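10/02/2019

Glue-up day, finally. Batch 4 of the hide glue has been soaking since last night and it looked a lot better than batch 3, which went stringy on me and smelled like a wet dog. I used the Czarnecka pearls this time, at 72 grams to the jar, and let them swell in the cold water until they were soft all the way through. Ruaridh swears by the Alent flakes, but he also boils his, so take that how you like!

Pot held steady on the Presoro warmer once I quit fiddling with the dial. Brushed out six test joints in maple offcuts, rubbed them together, clamped three and left three alone. Want to see if the rubbed ones hold up as well as Ilgın says they do (she did all her May samples that way and never touched a clamp).

Storage is still on my mind too. The pearls need to live somewhere dry and off the floor, and a tall cabinet with plenty of panels to the front would do it.
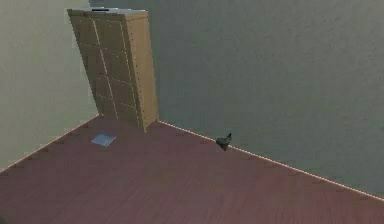

Render: Ilgın Altıntaş

Anyway, open time. I got a bit under two minutes before the glue started to gel, and that was with the offcuts warmed on the radiator first. Cold maple was hopeless — it skinned over before I'd even lined up the edges. Added a pinch of urea to the second jar to slow it down and wrote 1075 on the lid so it doesn't get mixed up with the plain stuff. Please don't toss it, I know it looks like old tea.

Drafts are the other thing. Every time somebody comes through while I'm brushing, I feel the cold air on my neck and I'm sure the glue does too. Doors shut during glue-up, please!

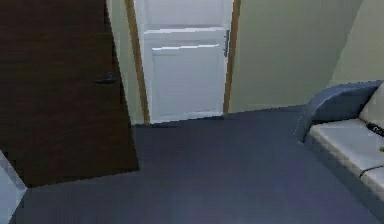

Brown door open, white door closed.

Leaving all six joints for 18 hours, then breaking them over the bench edge. Still need to order more brushes from Serkine, the stiff ones, and ask Ruaridh where my thermometer went.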